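Notes for Unit 4, Sorting and Storing in a Small Repair Shop. Please read before the practical part in March.

When we talk about storage, many students think first about shelves and labels. I ask you to think first about the hand. A person who repairs a lamp or a bicycle reaches for small parts many times in one hour, and each reach takes time. If the part is near and easy to see, the work stays calm. If it is under other parts, the person stops, searches, and often forgets what the next step was.

In the Nustow shop, where I worked before I began teaching, we kept a list of every search that was longer than 10 seconds. After one month the list had 16 lines for the same kind of washer. We moved the washers to the front of the bench, and the next list had almost none.

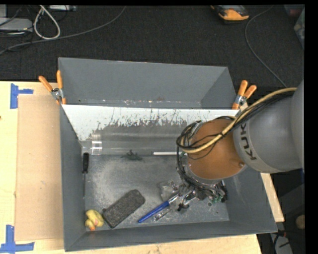

**Clem Maihi**
*Course instructor, Workshop Practice, Tautahi evening program*

**4.1 Mixed storage and divided storage**

Mixed storage means that different things share one space. It is quick to fill and slow to use. Divided storage is the opposite: you pay with time at the end of the day, when you put things back. A divider does not need to be beautiful. A flat panel held with two clamps can do the job, and you can move it when your stock changes.

**4.2 How many groups?**

Beginners make too many groups. Murray Lowther, who taught this unit before me, started with 14 groups for screws only, and his students put half of them back wrong. I suggest the following:

- Begin with three or four groups, by use and not by size.
- Work with them for two weeks.
- Divide a group only when you have searched in it many times.

**4.3 The "unknown" box**

Every shop has parts that no one can name. Keep one box for them — only one — and write the month on it. At Plollgate the rule was to empty it each spring. I find this a little strict, but a box without a date will grow.

**For next time**

Choose one drawer at home or at work. Draw it before and after you sort it, and write half a page about what you changed. Bring the drawings to room 13.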